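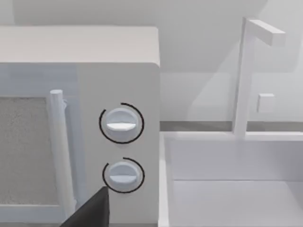

A reader going by Kedov wrote in under my last post that I'm wasting my time with the pointy fingers, and that wide flat pads would beat them on any knob, any day. Fair enough, so I tried both in the sim kitchen!

Same arm, same Fukia controller, 80 tries at the microwave knobs for each set. The pointy Tanoli fingers got 51. The flat pads did worse, mostly because they kept bumping the door handle on the way to the lower knob - there just isn't much room down there. I really thought it'd go the other way.

The wrist camera is my next headache. Up close, one dark finger hides a good chunk of the door handle and the bottom of the panel, so I'm going to tilt the camera a bit and run the whole thing again (sorry, laptop). Pads stay in the drawer until then.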